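Jilance Linen Services
Staff and management meeting, Teuber site
Minutes, July meeting, 3.30 pm, canteen

Present: folding, bed-making, dispatch, two from the office.
Apologies: night shift, asleep.

1. Minutes of the last meeting
Agreed, after the word "excitement" was struck from item 4 at the request of the folding team.

2. The Metulico grippers
The office reported that the trial has been extended to the end of the autumn. Folding asked whether this was good news. The office said it was news.

Folding staff now spend part of each shift handling cloths with the hand-held gripper instead of with their fingers, so that the machine Metulico is building can learn the job from them. The daily target is 400 handlings across the team. Folding pointed out that two jaws do not do what ten fingers do, and that a crumpled cloth with no obvious corner is a long way from the cloth in the training leaflet. They asked for the target to be cut. The office will ask Metulico and expects to be told about the leaflet.
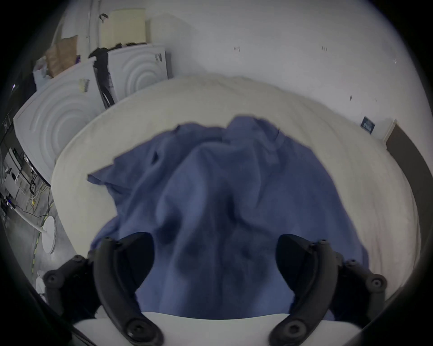
Blue cloth and gripper, table work.

Sore wrists were raised. It was agreed that nobody does more than 30 minutes with a gripper before changing over. Dispatch asked if the same could apply to lifting. Noted.

3. Pay and grading
Staff asked what they are while holding a gripper. The present answer is "folding operative, general". Folding's view is that anyone teaching a machine is an instructor, and that Teuber already has a pay band for instructors, last used for the forklift course. The office had hoped this would not be remembered. A written answer was promised before the next meeting.

The office repeated that no posts will go during the trial. Asked about after the trial, the office said that was after the trial. The meeting wished this to be recorded in full, and it has been.

4. Bed work
Bed-making joined the trial this month. Duvets were described as "like folding, but it fights back". Metulico had allowed the same time for a duvet as for a cloth, and has now been sent a strongly worded note with a sketch. Roughly 50 of the first attempts were marked unusable by the Fikavitz software, which gives no reason. Bed-making would like a reason.
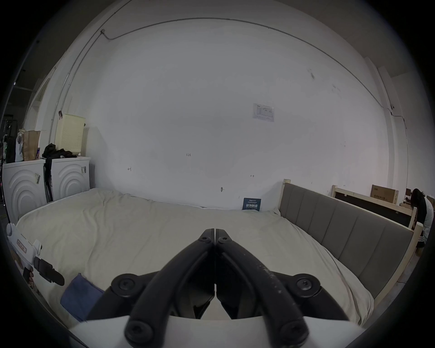
One of the bed-makers said she did not mind the work and quite liked the change, but that she had spent years getting quick at it and was now being paid the same to be slow. She asked what happens to her speed bonus in the weeks she is on the gripper. The office did not know. It was proposed that the bonus be frozen at each person's average from before the trial. Carried, with the office abstaining.

5. Any other business
The suggestion box has been replaced by an online form. Two suggestions have come in, both asking for the box. It will go back by the kettle.

Actions
Office: target, grading answer, bonus in writing.
Folding: keep a list of cloths the gripper can't pick up.
Bed-making: ask Fikavitz what "unusable" means.

Meeting closed 4.40 pm. Next meeting same place, biscuits to be confirmed.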